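손잡이형 그리퍼 대여 키트, 작업실에서 쓸 때 알아둘 것

Fikau 대여 키트를 두 달째 쓰고 있다. 손에 쥐고 부품을 집는 그리퍼와 충전기, 여분 고무 패드가 한 상자에 들어 있다.

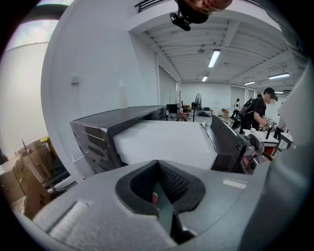

대여료는 한 달 단위로 내고 보증금은 따로 없다. 우리 작업실에서는 포장 부품을 옮기는 동작을 기록할 때 쓰는데, 첫 달에 2,173회, 둘째 달에 1,732회를 남겼다. 둘째 달이 적은 것은 패드를 늦게 갈았기 때문이다.

폼처럼 무른 물건은 모서리보다 가운데를 잡는다. 세게 쥐면 눌린 자국이 남는다.

패드는 마른 천으로 닦는다. 알코올을 썼더니 표면이 미끄러워졌다. 교체에는 9분쯤 잡으면 된다고 설명서에 나오지만 처음에는 더 걸렸다.

작업대 위 병이나 공구는 시작 전에 한쪽으로 치운다. 둘이서 작업할 때는 집는 순서를 먼저 정해 둔다.

단점은 무게다. 오래 들면 손목이 뻐근해서 중간에 손을 바꾼다. 문의는 Zornstead 대리점의 Estela Ibarra 씨가 받으며 답은 보통 다음 날 온다. 여분 패드는 두 장씩만 판다.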